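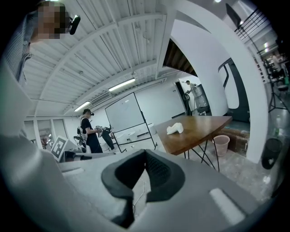 Notes on the lighting in our workshop bay at Lodgate, as I'm now asked to sign it off. Posts follow, one subject each.

Ceiling first. White corrugated deck, ribs exposed, heavier beams dividing it into bays. Ribs scatter light unevenly, so a meter reading taken under a beam differs from one taken mid-bay. Take both and write down which is which.

Fluorescent fittings, with the air-conditioning unit high on the far wall. Pipes share the same ceiling. Before moving a fitting, check the pipe run. The Zarkow drawing is two revisions behind and omits one branch.

Target at bench height is 200 lux minimum for general work, more for fine assembly. At the window end in November we logged 90 at four in the afternoon with the tubes off. Tubes on, it passed.

Windows on the far left are tall. Prusby quoted for roller blinds. I would take the blinds before any new fittings. Low sun on a printed board washes out the black.

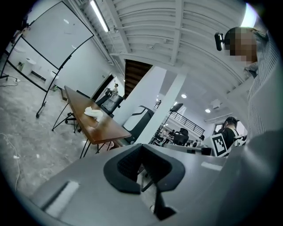
Page 62

Number above is the sheet in the bay log, for anyone following along with the paper copy.

Whiteboard or screen, whichever you are using that day: put the rolling stand side-on to the windows. Glare on a white surface is a position problem and costs nothing to fix. Lock the castors afterwards.

Grey worktops are fine. Matt grey gives less bounce than white laminate and dark tools are still easy to find on it. Borbély supply the same finish in a deeper top, up to 90 cm, if anyone wants one.

Outstanding: blinds, drawing revision, second set of readings after dark. Tube replacement is job 49 on the maintenance list. Please don't raise it again as a new ticket.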